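Section 4: Listing your new site on the Plurno jobs board

Great — your employer account is live! Now you can add a second location and start hiring for it. We'll use the Rakbridge plant as we go.

1. Open Sites and choose Add location. Type the street address exactly as it appears on your lease.
2. Enter the number of openings. Plurno takes up to 400 per site, which is plenty for most food and packaging plants!
3. Pick a start month. Rakbridge chose May.
4. Attach your printed material under Company Papers, then press Save.
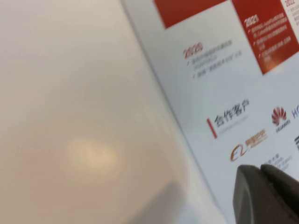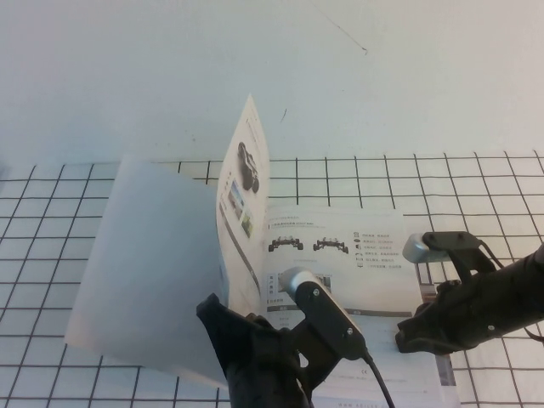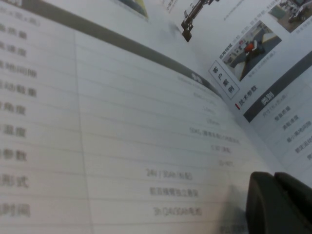
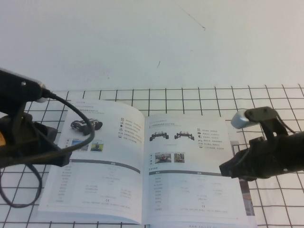
Fig. 9. Printed material

5. Write your site summary. You get 1000 characters, so tell people about the shifts, the parking, the bus stop — all the good stuff.
6. Press Publish. Your listing stays up for 90 days.

Note: Staff moving over from another site don't count as openings. Add them under Transfers.

Caution: Changing the address after you publish removes every saved application. Export them first!

Guide by Kirsty Lightfoot, updated March 19, 2021

2 comments

Tuncer Hiring Desk: Step 2 rejected our number until we took the comma out.

wondau_hr: Can two sites share one summary? We're copying and pasting for now.

9 shares

Contact us | © 2021 Plurno | Back to top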